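# Open day at the Ziratley workshop, 2022-10-15

I've been meaning to get over to Ziratley for ages, and when they put up the open day notice (free entry, bring your own mug) I finally got in the car. 40 minutes each way, and worth the gas!

The place is a shared workshop on the second floor of an old office block, upstairs from a Van Leeuwen flooring store. You go up the back steps, past the bikes, and sign in at a desk somebody made out of a door. Wood shop on the left, laser cutter behind a curtain, and at the far end the corner I came for: the home-built robot arms.

The project is called Clornex and it's been going since February. The members wanted a pair of arms that could clear a kitchen table, built from parts anybody can print or order, and they've kept a parts binder that I could have read all afternoon. I got a long chat about motor cables (they've chewed through a few) and an even longer one about table height.

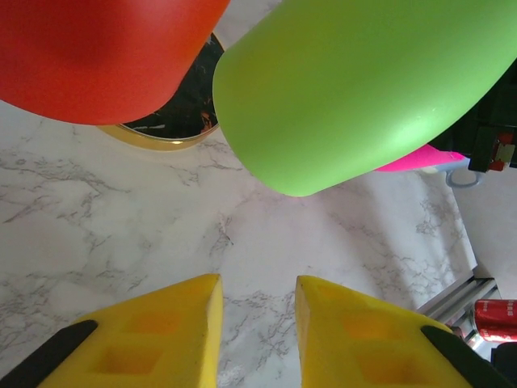

My own arm at home has been stuck on fingers for months, so I spent most of my visit at the gripper end. Mine are flat printed slabs that bend if you look at them wrong, and I keep making them thicker, which makes them heavy, and then the wrist sags. Seeing the yellow ones up close gave me a much better idea: they have square pockets sunk into the flat faces, two to a finger, and the tips come down to a blunt, slightly rounded end. I'm copying both. I also want to try black strips along the outer edges like they have, though I still need to work out what to make mine from.

They run on a secondhand Lundier power supply, 24 volts, same as mine, so I asked about fan noise and got a very sympathetic groan. Tip from the bench: put it on a scrap of carpet. I tried it when I got home and it does help a bit.

Coffee was good, parking is free behind the building, and the stairs are steep, so call ahead if that's a problem. Membership is 40 dollars a month with a locker. I took the form home and it's on the fridge.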